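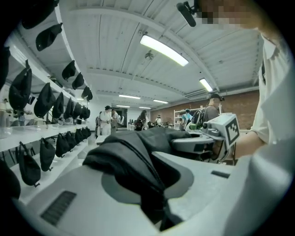 # How do you put away a whole lot of caps?

Have you ever tried to stack caps in a drawer? I have, and it was a disaster. You push one in, another pops up, and by the end the whole lot looks as if a dog has slept on it. So today I want to talk about caps, and why shops and workrooms hang them up or put them on shelves where everybody can see them.

First, a cap is a funny shape. It has two main parts:

- **The crown** is the round bit that sits on your head. It's usually made of soft cloth, and often it's several pieces sewn together, a bit like the segments of an orange.
- **The peak** is the stiff bit at the front that keeps the sun out of your eyes. (Some people call it the brim or the bill.)

The soft part squashes very easily. The stiff part doesn't want to squash at all! Put the two together and you've got something that won't lie flat, however nicely you ask it.

## Why does cloth go crumply?

Cloth is made of threads, and threads bend. When you scrunch them up, some of them stay a little bit bent, and those bends are what we call creases. Black cloth is sneaky here. In a dim cupboard you can hardly see a crease in it, but under bright ceiling lights the edge of each fold catches the light and shows up paler. I once wore a black cap all the way to Darnolthorpe market before I noticed mine had a great big line across the top.

## Hanging or shelving?

Hanging is good for caps because nothing is pressing down on them, so the crown can keep its round shape. You don't even need a special rail - the underside of a shelf will do, if a grown-up can fix some hooks there.

Pouches are much easier. A pouch hasn't got a peak, so you can lay it down, stand it up or squeeze it in beside its friends. Rows work well, as you can pull one out without knocking over the rest.

## Try it yourself

Find a cap and a small cloth bag. Scrunch each one up in your hands, count to 40, then let go. Which one springs back more? Now look at them near a lamp and hunt for the creases.

When I tried it, my bag stayed in a sulky little heap, and my cap got its shape back after I'd poked the crown out from the inside with my fist. Then I hung it on the back of the door, where it still is.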